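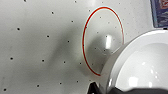 2 min read

Researchers at the Virneo lab in Bolletville have published a method that lets a robot arm put an object down on a marked spot using only the view from its own wrist, with no overhead camera and no measured map of the work surface. The paper, posted on May 14, 2018, reports 1368 placement attempts.

The method, called Kombo, was developed by Josphat Rashidi and Hamisi Lema. It starts from demonstrations in which a person guides the arm to the goal. Many earlier systems learn the position of the goal relative to the base of the arm, and they have to be taught again when the table moves. Kombo learns how the marking should look from the wrist in the last few inches of the move, and corrects the arm until the live view matches.

Rashidi said most of the work went into glare. A glossy surface throws back the room lights, and the bright patch shifts as the wrist moves. "The network kept following the reflection," he said. "It's often the brightest thing in view, and it moves with you. We had to teach it to care about the line on the board."

To do that, the team trained on pairs of views recorded at the same goal under different lighting. Anything that changed between the two views was given less weight.
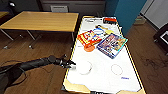
Kombo was tested mainly on game tables, which have smooth surfaces and clear markings and are easy to find secondhand. The arm has to deal with whatever else has been left out, and the group does not clear the surface before a run. An air hockey table with boxes and toys sitting toward its far half gives the system plenty of color to ignore while it works near a thin reddish-brown circle at the other side. The circles also make scoring simple, as a placement counts only if the object ends up fully on the right marking.

Training used 183 demonstrations, all recorded in November. In 39 of the test attempts the arm stopped short and asked for help, most often when its own shadow fell across the line. Lema said those stops are intended. The arm halts when two successive views disagree by more than a set amount, and an operator can nudge it back on course.

Sem Hendriks, an engineer at the automation firm Etaver who was not part of the project, said the result would interest companies that move equipment between stations. He cautioned that printed circles are an easy target compared with the worn tape found on many shop floors.

The group plans to try faded and broken markings next. Kheri Kariuki, who joined the lab this year, is recording the new demonstrations.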